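Hevwood push cart review: one winter on a hilly course
By Ghislain Beaulieu
31 Aug 2023
14 shares | 3 comments

I walk most of my rounds, and my old cart lost a wheel in February, so I bought the Hevwood three-wheeler from the shop at Werkico. It has done almost 630 holes since then, on a course with two steep climbs and a lot of clay.

Folding is the best part. There are two latches and they both click where you expect them to. It goes in the boot of a small hatchback with the front wheel left on, and my last cart never managed that.

The tyres are solid foam. They pick up mud on wet mornings but rinse off quickly with a hose. Tracking was off to the left out of the box. The adjusting screw is under the front fork, and half a turn fixed it.

The handbrake is only fair. It holds on a normal slope, but beside the sixth green I still park the cart side-on. The cable has stretched a bit and I've tightened it once.
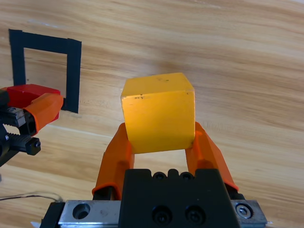

Storage is decent. The console takes a rangefinder, a phone and a few balls, though the lid is stiff in the cold. The umbrella holder is plastic and wobbles in any real wind - I'd pay extra for a metal one. The upper bag strap is too short for a full-size cart bag. My stand bag fits fine.

I looked at the Plesar as well. It's lighter and the brake is better, but it takes longer to fold and the handle only has two height settings.

For a walker with a stand bag, I'd buy the Hevwood again. If your course is all hills, try the brake first.

Comments

Ifeoma Nwachukwu: Same trouble with the strap. I added a bungee cord and it's been fine.

teebox_6: Does the handle go high enough for someone tall?

Ghislain Beaulieu: I'm 185 cm and use the second-highest setting.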